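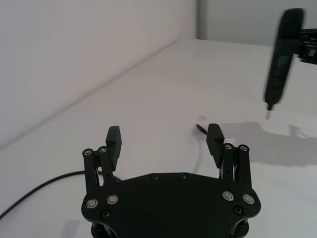

News > Media > Visits

Open day at the Clalero newsroom in Ternik

The Clalero newsroom opened its doors to readers on Tuesday, August 7, 2018. I went with the second group of the day. The tour started at the side entrance on the market street and finished in the archive, with a stop in between for the afternoon editorial meeting, which visitors were allowed to sit in on.

Most of the work happens on the second floor. The national desk is by the windows, and the sports desk is across from it. The foreign desk is smaller than I had thought. It has three people on a normal shift, and one of them also puts together the morning digest, the list of yesterday's main events that goes out by email before most readers are up.

The digest editor told us how it gets made. Stories are picked the evening before, and the order is changed at five in the morning if something has happened overnight. Sports gets one slot unless there is a big final or a ban. Weather is left out unless roads are closed. A reader in our group asked why local council stories almost never make it in. The answer was that they do badly in the subject line, so they go into the Ternik edition instead. He didn't look very pleased with that.

The meeting lasted 17 minutes. The main subject was the bus fare increase in Nouri and whether to lead with it or with the court ruling on the Kalau bridge contract. They went with the bridge. There was a short argument about the headline, because the ruling can still be appealed and the first version made it sound final. The word "ends" was changed to "rejects." After that they went through photos for the veterans' ceremony and agreed to use the one from the local stringer.

After the meeting we were shown the corrections log. It is a plain spreadsheet, and the entry on the screen was number 219 for the year. Most of the ones I read were misspelled names and wrong job titles. A few were more serious, including a vote count in a Nouri council story that had been copied from a draft. Anyone on staff can add an entry, and the text of the correction goes at the bottom of the article, with the time.

The archive is in the basement. Bound volumes of the old print edition are kept there, along with boxes of negatives that have not been scanned. We could take out any volume we liked. I looked up the spring floods in Kalau and found the front page I remembered from my parents' kitchen, though the photo was much smaller than I had it in my head.

Coffee was served in the lobby. Visitors who wanted the digest could sign up at the desk there. The next open day is planned for September, and groups are limited by the size of the meeting room, so it is better to call first. Parking is behind the building and costs 2 an hour.

Recent in Media
Kalau bridge ruling: what the court said
Nouri bus fares to go up after council vote
Radio in Ternik moves its evening news to 7 p.m.
How to send a correction to Clalero
Veterans' ceremony in Ternik: photos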